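Electric steamer with steel pot: buns going flat and wet on top

Forum > Small Appliances > Steamers and Rice Cookers

stillgate_dan
Model is the type with a stainless pot sitting on a white base, one knob, no timer display. Plain wheat buns, two per batch.
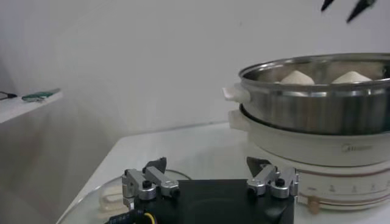 Dough is 55% hydration, instant yeast, second proof 40 minutes. I steam for 15 minutes from the point where steam is visible, then switch off and open. Roughly half the batches wrinkle within a minute. The rest have pitted spots on top. Same flour every time (Lornow all-purpose).

tinlid
Pitted spots are drip from the lid. Wrap the lid in a thin cotton towel, ends tied over the handle. Wrinkling is a separate problem. Leave the lid on for five minutes after you switch off, then crack it slightly before taking it off.

hakim_st
Disagree on the wrinkling. A 40 minute second proof is too long for a warm kitchen. I stop at 17 when the room is hot, going by weight in the hand and not by the clock. An overproofed bun collapses no matter what you do with the lid.

tinlid
It collapses flat in that case. OP says wrinkled.

hakim_st
The thread title says flat.

stillgate_dan
Both, depending on the batch. The flat ones were mostly in June with the window shut. I didn't log room temperature.

quartpan
What's the wattage on the rating plate? Mine is 1,000 W and full power is too violent for two buns. I bring it to a boil on high, put the buns in, and drop the knob to about two thirds.

stillgate_dan
Plate is under the base, will check tonight. I've been running it at maximum throughout.

tinlid
Turning it down will help with the drip too. I'd still use the towel.

quartpan
Brikomeo sells a domed glass lid that sheds water to the rim. Check the pot diameter first — theirs is measured outside the rim, and I had to return one.

hakim_st
A lid is money spent on the wrong variable. Shorten the proof, change nothing else, run three batches.

stillgate_dan
Will do the short proof first, then the towel. One change at a time.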